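Home | Products | Support | Downloads | Contact

Mellix Film Viewer: Set-up Guide
Section 4: Loading and running a reel

Read section 3 first if the viewer has been moved since it was last used. The steps below apply to silent and sound prints on 16 mm stock. For 9.5 mm reels, fit the Engelbrecht adaptor plate and go to section 6.

1. Switch the lamp off at the front panel and leave the mains on.
2. Turn the speed dial to zero.
3. Place the full reel on the left spindle with the film coming off the top. Close the spindle catch.
4. Pull out 70 cm of leader. If the leader is shorter than this, splice on a new length before going further.
5. Open the gate and pass the film under the first roller, through the gate and over the second roller. The sprocket holes must face you.
6. Close the gate until it clicks.
7. Tuck the end of the leader into the take-up reel and turn the reel by hand twice.

Note: Older prints may have shrunk. If the film rides up on the sprocket teeth, stop and fit the narrow sprocket supplied in the Evel accessory box.

CAUTION: Never run nitrate film on this viewer. If you can't tell what stock you have, treat it as nitrate and ask your archive.
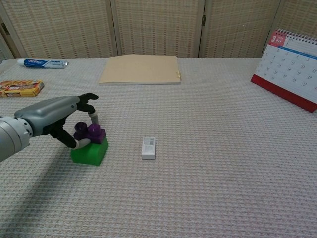
8. Switch on the lamp. Set brightness to 9 for black and white prints, or lower for tinted ones.
9. Turn the speed dial slowly to 18 frames per second for silent prints, or 24 for sound.
10. Set the frame counter to 0000 at the first title card.

The counter goes back to zero after 1000 feet. On longer reels, write down the reading before it turns over.

CAUTION: Do not hold a single frame in the gate for more than 100 seconds with the lamp on. The lamp does not dim by itself.

Note: Intertitles that look back to front mean the film is threaded the wrong way round. Rewind fully and repeat from step 3.

To stop, turn the speed dial to zero, then switch off the lamp. Let the fan run until it cuts out.

Threading diagrams by Patricio Bermúdez, revised January. Spare rollers and gate springs are sold by Drididance under the part numbers in section 9.

Next: Section 5, Rewinding and storage

We use cookies to remember your settings. Accept | Manage cookies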